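Under the Upper Level
Mezzanines and the ceilings above them

By Paloma Haverford
January 31, 2026

A mezzanine is the cheapest floor area most small buildings will ever gain, and the ceiling over it is usually the part that gets the least drawing time. The deck is engineered, the stair is argued over, the railing goes through plan review. The ceiling is painted white and left to the electrician.

The Brimow building had the usual history. It was put up as a single tall room for wholesale storage, with a slab floor, long beams and a roof high enough that the upper third of the volume did nothing except hold warm air. The current owners added a mezzanine in November of the year they moved in. The new deck covers 400 square feet. The ground floor is 1,625. On paper the addition was small, but it changed how every other part of the room had to be lit, heated and cleaned.

Ljubica Milošević drew the mezzanine and has drawn a good many others. Her office works mainly on conversions, and her notes on the Brimow job begin with section drawings. The plan comes on the fourth sheet.

"People bring me a plan and ask where the deck goes," she said. "I ask them how tall the tallest person is, and how tall the beam is. Then we can talk about where the deck goes."

Structure first

The deck is steel-framed and stands on its own posts. Hanging it from the roof was considered and dropped early, as the roof members had been sized for snow and their own weight and the margin left over was thin. Freestanding posts take up floor, but they keep the new load out of the old structure, and they let the deck be taken down later without touching the roof.

Post location followed the layout of the ground floor. Two of the first positions fell in the main walking route and were moved toward the wall, which lengthened one span and made that beam deeper. The deeper beam cost some headroom underneath. Milošević put the storage shelving there, where no one needs to stand upright for long.

The floor of the deck is plywood over steel joists, with a layer of acoustic mat between the plywood and the finish. The mat was cut from the first budget and restored after the owners stood below while two people walked around on bare sheathing. Footfall noise is the most common complaint in open mezzanine buildings and one of the most expensive to fix once the finish is down.

The railing

Open railings are standard on work mezzanines for good reasons. They pass light, they pass air, and they allow a person downstairs to see whether anyone is up there. Horizontal bars are easier to fabricate than vertical pickets and put less metal in the sightline. They are also easier to climb, and some jurisdictions restrict them where children are expected. The rule should be checked before the shop drawings go out.

Color makes more difference than most clients expect. A white railing in front of a white ceiling tends to catch the light and draw the eye. A dark one recedes, and the view passes through it to whatever is behind. Dark paint shows dust on the top faces of the bars, though, and horizontal bars have a great deal of top face. The maintenance sheet at Brimow calls for a dry wipe every 8 weeks.

The base of the guard gets a toe board on the open side. It stops dropped pens, screws and cups from going over. Tsegaye, the shop that fabricated the metalwork, bolted it on as a separate strip so that it can be removed when large items are passed up from below.

Light from the top

Long beams that run away from the viewer make a room read as deeper than it is, and painting them the same white as the ceiling softens the effect without hiding it. The paint should be flat. Semi-gloss on a beam picks up a bright streak from every fixture near it, and on a mezzanine the streaks are at eye level.

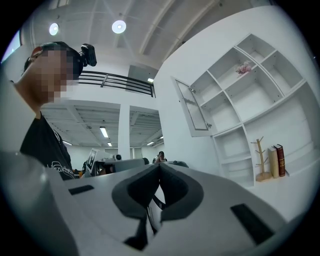

Do round fixtures suit a ceiling with exposed beams?

They suit it well as long as each one is set in the bay between two beams, with enough clearance on both sides that the beam does not throw a hard shadow across the floor.

Spacing is the harder question. A fixture that is comfortable when seen from the ground floor may be glaring from the deck, where the eye is much closer to it. The first set at Brimow was an Okia disc with a clear lens, chosen for output. Seen from below it was acceptable. Upstairs, staff moved their chairs to get out from under it. The replacement was the Uter model with a diffusing cover, run on a dimmer, with the circuits split so the upper and lower levels can be set separately.

Splitting the circuits added one switch leg and half a day of labor. Milošević now specifies it on every job of this type. She also asks for the dimmers to be grouped at the foot of the stair, with a second set at the top, since people going up in the evening will otherwise leave the lower lights burning until they come down again.

Access for cleaning and replacement should be settled at the same time. Fixtures over the deck can be reached from a stepladder. Fixtures over the open part of the room need a lift or a tall platform, and the lift has to fit through the door. At Brimow it does, with 5 inches to spare.

Air

Warm air collects under the roof, so the deck is the first place to become uncomfortable in summer and the last to cool off. A slow ceiling fan would have helped, but clearance above the deck was too small for the blades. The installed solution is a return grille high on the end wall, ducted down to the unit on the ground floor. The duct is boxed in beside the stair. Its filter is changed from below, through a panel held by four screws.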